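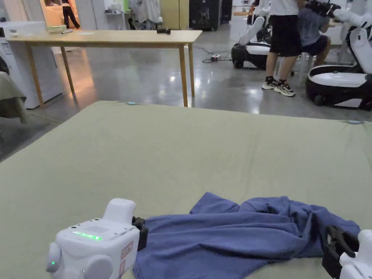 22 Mar 2019, after the coffee break, 2nd slot. Leave the first slide up while people find their seats. Don't start until the door stops banging.

**Opening**

Ask who has folded a T-shirt this week. Then ask who would pay £1,617 to do it with two plastic hands. Pause. Somebody usually laughs. If they don't, carry on as if they had.

That's the price of the Womell pair, before delivery. What you get is a left gripper, a right gripper, chargers, a case with foam in it and a licence for Kultix, the software that takes in the recordings. You hold the grippers, you do a chore, and the kit keeps a record that a robot can later be trained on. No robot in the box. I say this early as I had a long conversation at the last one of these with a man who thought there was.

I paid full price and nobody from Womell has seen these notes. (Say this bit slowly, it's the only bit people quote.)

**What it's like to use**

- Soft laundry is the hard test. A block stays the shape you left it. A shirt has its own plans.
- Jaws close cleanly on cotton. Getting hold of one layer when there are two is another matter, and I still can't do it every time.
- The green light is easy to see while you're working. I'd have liked a sound as well for when both my hands are under a duvet cover.
- Weight: fine for the first half hour. By the end of an afternoon I was resting my elbows on whatever was nearest.
- The trigger wants a squeeze and hold. Small hands will struggle, and there's no smaller handle on sale.

Mention the bed here. Most of my trials were on a table, and a table flatters the kit. Once you're working across a mattress you reach further, your wrists turn in, and you find out how bulky the housings are when they meet in the middle.

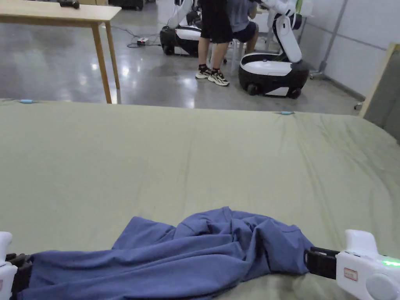

**Kultix, the other half of the bill**

Go carefully, there may be people in the room who built things like it.

Setting up took me six attempts. Five were my fault, if you count believing the quick-start card as a fault. The sixth worked and I have no idea what I did differently.

Once it's running it's decent. Left and right stay matched, playback is quick, and you can throw out a bad take with one key. You can also throw out a good take with the same key. There is no undo. (Wait for the groan from the back.)

Batteries: I got eight sessions before I had to charge, short ones, cloth only. Someone will ask about heavier work. I haven't done any and shouldn't guess.

**Against Stiretti**

Slide with the table, don't read it out.

The Stiretti set costs more and has a wider jaw. It's nicer on towels and worse on collars. Its manual is written in sentences, which after the Womell card made me quite emotional. If your work is mostly bedding I'd look there first. For clothes I'd stay with Womell, grumbling.

Neither will teach you how to fold. If you fold badly you'll have a very accurate record of someone folding badly, in two streams.

**The dull but important slide**

Decide what counts as a finished fold before you record anything. I changed my mind halfway through and had to label the lot again. Also decide how the garment starts. A heap is fairer than a neatly laid-out shirt, and it's what comes out of most people's baskets anyway. 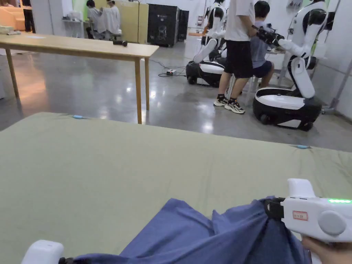
Bailly took the opposite view when I sent over a draft of this talk: start with everything laid flat, get the simple grasps right, and bring in the heaps later, or you'll spend your first month recording yourself hunting for a sleeve. Fair point about the sleeve. I've kept my slide but I'll give both sides and let them argue over lunch.

**If there's time**

Womell have promised a firmware update for July with a lighter trigger. They didn't say which July, and I didn't like to ask.

Spare jaw pads are sold in pairs and you'll want a set. Mine have worn on one side only, the right, so I now own a lot of lefts. Happy to swap with any left-handers.

**Questions**

Likely ones: can you use one gripper alone (yes, Kultix complains but lets you), does it work with gloves on (thin ones), would I buy it again (yes, at a discount).

Hand round the right-hand gripper. Get it back before the panel starts.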